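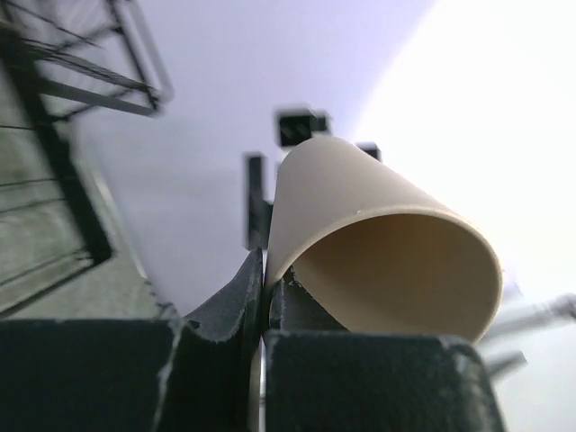 Beige paper cup with rolled rim, matte finish. The inside of the cup is darker than the outside.

Everyday Paperware: Gallery
Rilonholm Collection of Household and Catering Goods

Paper cups are among the most widely used and least often kept of all table goods. The Rilonholm Collection holds 623 items of paper and board tableware, including cups, plates, bowls and food trays. The greater part came to the Collection through the Van Beek gift, which was received in May together with the sample books of a former catering supplier. Further pieces have been added by purchase and by transfer from the canteen at Starska.

The gallery is being published in stages. The first stage covers plain cups, meaning cups without printed lettering or pictures. Printed cups will follow once the rights in the designs have been settled.

Notes on the plain cup

Shape. A paper cup of the common kind narrows toward the base, so that cups can be nested in a stack. The beige cup shown on this page has this form, with the wide mouth at one end and the narrower closed base at the other.

Rim. The upper edge of the paper is turned outward and rolled. A rolled rim stiffens the mouth of the cup and gives a rounded edge to drink from. When describing a cup, staff record the rim first, as it is the part most often crushed in storage.

Color. Plain cups in the Collection are entered as white, cream, beige or brown. The inside and the outside are entered separately. Shades between beige and light khaki are entered as beige - the color cards used before the Van Beek gift made finer divisions, but these proved hard to apply in the same way from one reader to the next.

Surface. Finish is entered as matte or glossy. Small specks and marks on the wall are noted but not cleaned, and no attempt is made to remove them for display.

Size. Most plain cups in the Van Beek gift hold about 300 milliliters. The smallest size, of which there are 8 pieces, was sold for water and for tasting.

Storage and handling

Cups are stored on their sides in shallow trays, one layer deep. They are not nested, even where they arrived as a stack. Readers who wish to handle a cup are asked to hold it by the wall and to keep pressure off the rim.

Visits and requests

The study room is open by appointment. Up to 80 items may be requested for a single visit, and requests should give the item numbers from the printed list. The cups from Starska are kept in the Zusus annex and need a longer period of notice.

Questions about the gallery, and corrections to the entries, may be sent to Mimoza Radonjić, Keeper of Paperware.

Page last revised 29 December 2022.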